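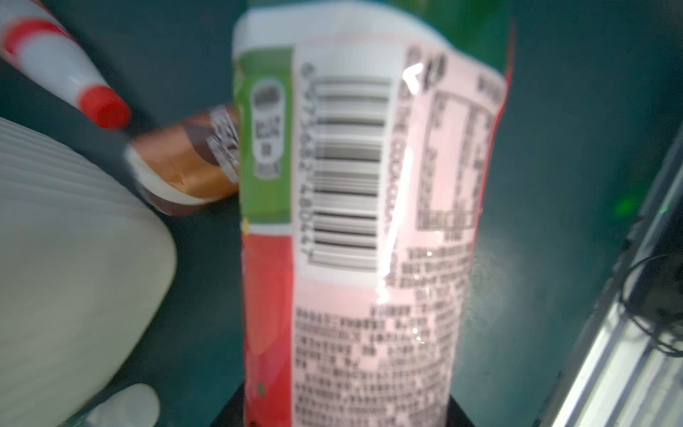
Yeshi Belay asked, in a note on the May report, why the paranormal list is still reviewed separately from straight romance when so many of the books sit on both. The short reply is that the readers asked for it to stay that way, and the borrowing records back them up. The longer reply is under the section on categories.

Reading and Review Project, Rustavberg
Progress report to the Plidemell Fund
2018-01-10

Work done in this period

The grant pays for reviews of fantasy and paranormal fiction, mostly series, written for readers who want to know what they are getting into before they start a first book. Reviews go up on the project site and are printed as shelf cards at the Rustavberg branch and the reading room on Åberg Street.

We have now published 577 reviews since the project began. The target in the grant letter was set for the end of the funding year, so we are ahead on reviews and behind on the author interviews, which are covered below.

Most of the new reviews are of urban fantasy. Werewolf and shifter series still take up a large share of what publishers send us, and we have had to turn some down. Our rule is that a series gets a full review for the first book and short notices for the next two. After that it is only picked up again if a reviewer wants it. This has kept the queue moving, but it means several long series have no coverage of their later books. Readers have written in to complain about this, mostly about series where the main couple splits up in book four or five and the first review gives no hint of it.

Categories

In May we proposed merging the paranormal romance list into the general romance list to save work. We put the question to readers through the site and at the branch desk. Most of those who answered wanted the lists left apart. The common reason was that romance readers who dislike ghosts and demons don't want to sort through them, and the fantasy readers said much the same thing about love stories. A few wanted a third list for books where the romance is a side plot. We tried this for several weeks and the reviewers could not agree on which books belonged in it, so it was dropped.

Books that fit both lists are now entered once and shown in both. This took a change to the site software, Jultanik, and it came out of the maintenance line of the budget. The old double entries have been cleaned up as far as the letter P. The rest will be finished by whoever has a slow afternoon.

Review standards

The guide for reviewers was rewritten. The main changes:

A review must say whether the book ends on a cliffhanger.

A review must say which books need to be read first. "Works as a standalone" is only allowed if the reviewer has not read the earlier books and had no trouble following.

How the book treats its minority characters gets its own paragraph where there is something to say. Some reviewers had been folding it into the last line, where it was easy to miss.

Plot summary is held to a third of the review. We had a run of reviews that were nearly all summary, and one that gave away the murderer.

Ratings stay on the same scale. There was a proposal to drop them. The branch staff were against it, as borrowers ask for the rating before anything else.

Author interviews

The plan was for 9 interviews and we have finished 3. Two more were agreed and then put off by the authors, both for deadlines. One was recorded over a bad phone line and the transcript has too many holes to use. We have asked for a second call and have not heard back.

We do not expect to reach the full number. We would like to move part of the interview money to a group of longer pieces on finished series, the kind where all the books are out and a reviewer can say whether the whole thing holds together. The first of these, on a seven-book vampire series, was read more than any single review we have published. If the Fund would prefer that the interview money be returned, we can do that instead, but we would need to know before the spring printing.

Readership

The site mailing list has grown to almost 2,000 names. We did a clean-up of dead addresses in the fall, so this figure is lower than it would have been under the old method and should not be compared directly with last year's.

Comments on reviews are up. Much of the increase comes from one review, a negative one of a popular witch series, where the discussion ran for several weeks and had to be closed for a few days. The review has not been changed. The reviewer added a note on what she liked about the second book.

Shelf cards are being used more at the branch than at the reading room. At the reading room the cards were placed behind the desk and had to be asked for. They have been moved to the shelves.

Problems

Review copies are arriving later than they used to, sometimes after the book is on sale. Digital copies come sooner, but two of our reviewers only read in print.

We lost a reviewer who covered most of the young adult fantasy. Her last reviews are in the queue. Until we find someone, young adult titles are being shared out among the others, and the coverage is thin.

The spring printing of shelf cards was quoted higher than last time. We have asked for a second price from another printer.

Next period

Finish the clean-up of double entries.

Publish two more pieces on completed series, budget decision permitting.

Find a young adult reviewer.

Review the backlog of second and third books, starting with the series that have been waiting longest.

Send the expense sheet for the site work under separate cover.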